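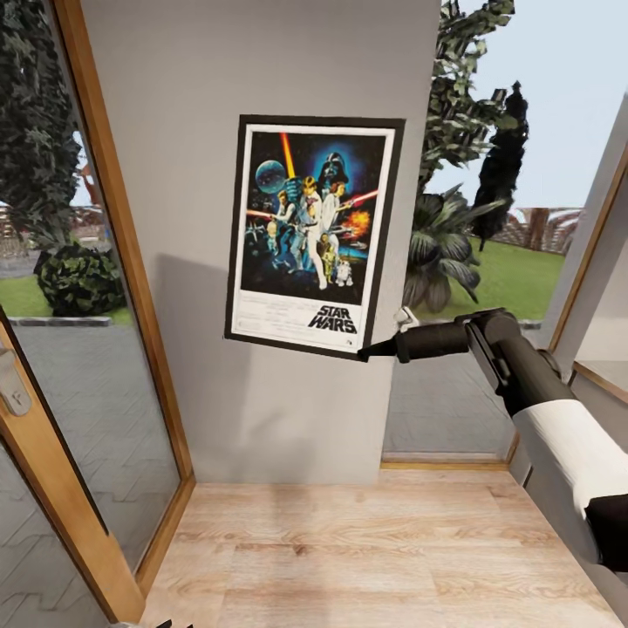

Lendisine Slim Poster Frame, 27 x 40, Black

Item 139. In stock, ships from the Loritz warehouse.
Price includes frame, front sheet, backing board, hanging hardware. Poster not included.

Quick version: thin black metal frame for a full size movie poster. Opens from the front. Stays on the wall while you swap. We've sold frames since 1945 and this is the one we get asked for most.

What you get
Frame, assembled, black satin finish
Clear acrylic front sheet, film on both sides (peel both! people forget the back one)
White backing board, acid free
2 wall hooks with screws and plugs
4 rubber bumpers for the back corners
Hex key

Sizing
Fits posters 27 x 40 inches. That's the modern one-sheet. Older one-sheets are usually 27 x 41 — please measure yours before ordering. Measure twice, it's free. An inch too long and it will buckle, and you can't trim an old poster without hurting the value.

Reprints sold in shops are mostly 24 x 36. Those go in the Lendisine 24, separate listing. Or get this one and add the white mat, see below.

Folded posters: fine in this frame. The acrylic will press the folds down a bit but won't take them out. Don't iron it. If the poster is worth real money take it to a paper conservator first, then frame it.

Front sheet options
Standard clear. Good for most rooms. Some reflection if there's a window opposite.
Non-glare. Cuts reflection a lot, colors go slightly softer. Dark posters (space, night scenes, horror) do well with it becuase black areas are where you see the lamp and yourself.
UV. Slows fading. Slows, doesn't stop. Still keep it out of direct sun.

No glass in this size. We tried it, too heavy, too much breakage in shipping.

Mats
The Morelli white mat, 3 sizes, sold separately. Window cut to order, tell us your poster size in the notes box at checkout. Made to order mats can't come back unless we cut it wrong.
If your poster has its own white border already you probably don't need one. Two white borders next to each other rarely match and you'll see it every time you walk past.

Hanging it
Center of the poster at eye level. 57 to 60 inches off the floor for most homes, lower if it goes over a couch.
Narrow wall between two doors, or a column — leave at least 3 inches of bare wall on each side or it looks jammed in.
Use both hooks. One hook and it will go crooked the first time somebody slams a door.
Drywall: use the plugs in the bag. Plaster: pre-drill. Brick or concrete: the plugs in the bag are not the right ones, ask at a hardware store.
Stick the bumpers on before you hang it. They keep the bottom off the paint and let some air move behind.
No bathrooms please. Paper and steam.

Changing the poster
Flip open all four sides, start with the long ones. Lift the acrylic by the tab. Lay the new poster flat, line up the top edge first, acrylic back on, close the short sides, then the long sides. Five minutes. If the poster has been in a tube, roll it out flat under some books overnight or it'll fight you.
No tape. No glue. If it slips, use the paper corners (free, ask for them with your order).

Cleaning
Soft cloth, a little water, drop of dish soap. No window cleaner on acrylic, it goes cloudy and we can't fix that. Non-glare sheet: dry microfiber only. Dust the top edge now and then.

Other colors
White, silver, walnut look. Walnut look is a wrap over metal, not wood. Red has been discontinued, we have a few with small scratches, email if you want one.

Light box version
Called the Pulska. Same outside size, twice the depth, LED panel behind. For double-sided posters only, a normal one looks washed out when its lit from behind. Needs an outlet within 6 feet. Ships in its own carton.

Shipping
Flat carton with foam corners. Lower 48 only at this size. Order before noon and it goes out same day. Check the corners while the driver is still there if you can. Damage: send us a photo of the carton and of the frame, keep the packing, we send a new part or a new frame. Orders of 2 or more frames go in one carton where they fit.

Returns
30 days, unused, film still on the acrylic. You pay the return shipping unless it's our mistake.

Warranty
2 years on the frame and clips. Front sheet not covered for scratches. Replacement sheets are listed under Parts, all three kinds.

Need a different size? Custom page, link in the menu. September orders run slow — add a week.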